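How to write a first letter to the other driver's insurance company

By Hok-lam Hsueh

After my accident in July I had to write many letters, and the first one was the most difficult. I explain in this page how I did it, so you can do it faster than me. I am not a lawyer. If you were badly hurt, please speak with one before you send anything.

Step 1. Collect the basic facts

Before you write, put these on one sheet of paper: the place and time of the crash, both license plate numbers, the police report number, the name of the other driver, and the claim number if you already have it. My crash was at 4:20 in the afternoon on Gough Street, and I wrote it exactly so. Do not write "in the afternoon" if you know the time.

Step 2. Say who you are and what you want

The first paragraph should be short. Mine was this:

"I was the driver of the car that your customer hit on Gough Street. I am opening a claim for damage to my car. I am still under medical care and I am not ready to discuss my injuries."

The last sentence is important. It tells the adjuster that the car and the body are two separate matters, and that you will come back to the second one later.

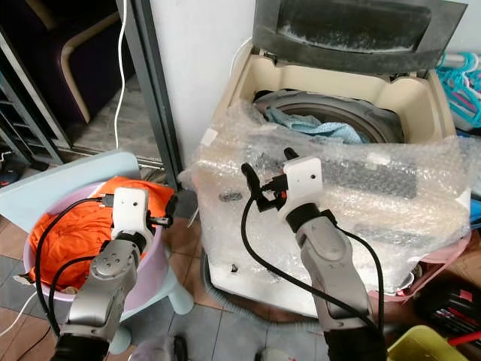
Step 3. Describe the crash in plain words

Write only what you saw and heard yourself. Do not guess the speed of the other car, and do not write "I am sorry" or "maybe I could brake earlier." My first draft had 161 words in this part and I cut almost half. Five or six sentences are enough.

Step 4. Add copies, never originals

I attached two repair estimates, the police report and photos of the door. Write a list of the attachments at the bottom of the letter, with the number of pages for each. My package had 27 pages in total.

Step 5. Send it and keep the proof

Use certified mail with a return receipt. Keep the receipt together with your own copy of the letter. If you also send by email, ask for a written confirmation.

I waited around 20 days for an answer. When the adjuster called, I asked her to put everything in writing, and she agreed. You can ask the same. You do not have to give a recorded statement on the first call, even if the person is very friendly.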